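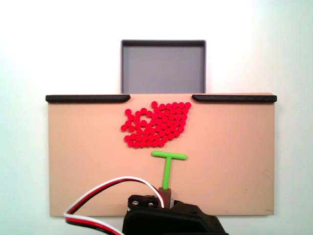
One user of the Hutsuliak build wrote in to ask whether the pusher should be tightened with the arm powered, and whether red disks left outside the main pile would spoil a run. The steps below cover both points.

## 7. Fitting the pusher and checking the board

**Caution:** Switch off the Kiltano controller before touching the gripper. The jaws can close without warning at power-up.

1. Set the board flat on the bench, rails on the far side.
2. Place the gray tray behind the gap in the rails. Its near wall must meet the edge of the board.
3. Insert the stem of the green T into the coupling block until it stops. Tighten by hand, then a quarter turn more.
4. Route the servo cable to the left of the gripper in an open loop. Move the arm by hand to both ends of its travel. The cable must not pull tight or pass under the crossbar.
5. Pour the disks onto the board in front of the gap. Stray disks are acceptable if the crossbar can reach them.
6. Switch on the controller and run `push_test` at speed 2.

**Note:** If the crossbar scrapes the board, raise the Z offset in small steps and repeat step 6. If it rides over the disks, lower it.

Save the offset before shutdown. The Clorkach firmware does not keep unsaved values.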